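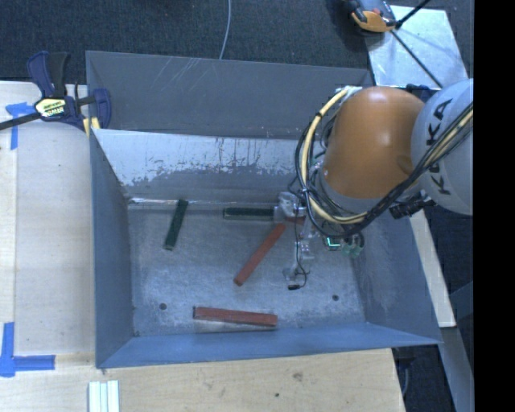
Wanda says the flat rate for thread orders has to go up before the holiday rush, and that she would sooner lose a few small orders than pack them at a loss again. She wrote that under my last entry and I agree with most of it. Notes from today below.

2021-10-19

Shipping. Went through the September orders with Lena. The ones that lose money are single balls of size 8 pearl cotton going overseas. The ball goes in a padded mailer and the mailer is too thick for the letter rate, so it goes as a parcel. Tried a flat cardboard sleeve with the thread wound off onto a card. It passes through the letter gauge if the card has one layer of thread on it, and gets stuck with two. Winding takes too long to do by hand for every order. Will offer it as an option for overseas customers who want one color only.

Okico skeins. The new lot of 565 skeins is in. Iraís checked the dark red against the old lot by the window and under the desk lamp. By the window they match. Under the lamp the new one is a little more orange. We are keeping the lots apart on the shelf, old lot on the left, and putting the lot number on the packing slip. If a customer orders more than one skein of a color, they all come from the same lot. Khadija asked if we can add a lot number field to the shop. I can, but the stock count is kept per color and I would have to split it. Leaving it for now and writing the number by hand.

Wash test on the same red. Stitched a small square on white cotton, washed it in warm water with plain soap, dried it flat. Faint pink along one side. Second square in cold water, no color in the fabric that I can see. Changed the care note on the product page to cold wash. Still want to try it on linen.

Tatting shuttles. Szewczyk sent the replacement shuttles. The tips meet properly this time and they click when the thread goes through. 2 of them have a rough spot inside the post that catches fine thread. Sanded one with the finest paper and it runs fine with size 40, have not tried 80. Eugeniusz wants to send both back. I would rather keep the sanded one for the demo table at Erkarthorpe.

Labels. Ordered 2000 of the small round ones from Celletitz, matte, same as before. The last roll curled off the crochet hook sleeves after a week, so I asked for the stronger glue. They want the artwork again as a new file. Lena has it.

Site. The embroidery needle page still shows the old size chart - crewel 3 to 9 when we only carry 5 to 10 now. Fixed the drop-down but the picture of the chart is wrong. Checkout with a US address works again after the tax setting was changed back.

To do:
New rates to Wanda
Linen square, cold wash
Size 80 thread through the sanded shuttle
Redo the needle chart
Ask Okico if they can hold one lot for us next time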